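Home » Work with us » Gripper safety and fault review: two openings

Pateck is hiring two people to work on a fault in its hand-held grippers. One post is a hardware technician. The other is a field operator who is willing to collect data and write things down when they go wrong. Both posts run for 18 months and start in March.

Background

Our operators use hand-held grippers in ordinary homes, mostly on laundry and bedding. The recordings are used to train robot arms. Last winter an operator had a finger pinched when a gripper closed after she had let go of the trigger. She was bruised and went back to work the next morning. We took that batch of grippers out of use the same day.

When we went back through the logs we found 746 closures where the fingers moved late or did not stop when told to. Most were small. We had been putting them down to operator error, and that was a mistake on our part. Rosario Benedetti now runs the review, and both new hires will report to her.

We think the cause is wear in the linkage, made worse by lint, but we have not proved it. The fault shows up far more often with cloth than with hard objects.

The technician will

Strip and rebuild grippers after each fault report
Measure play at the pivots and keep the wear records
Test a new trigger cutoff with our supplier, Follden
Decide when a unit is unsafe and pull it. No one will overrule you on this.

The operator will

Sort, spread and fold clothes with a gripper in each hand, around four hours a day
Stop and report every late closure, however minor
Keep bare fingers away from the pads while a unit is powered 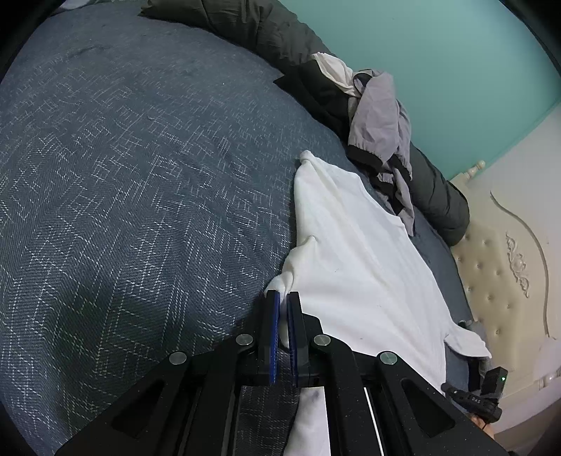
Shirts and other light garments are a good part of the job, on beds as often as on tables. You will be bending and reaching a lot, so tell us if that is a problem and we can talk about table work only.

For the technician post we want bench experience with small mechanisms. For the operator post we want patience and clear written notes — no robotics background is needed. Training takes two weeks and is paid.

To apply, send a resume and a short account of a fault you found, or one you missed, to Dariusz Wilczyńska at the Drullby office. Interviews are held in the afternoon and include time on the bench.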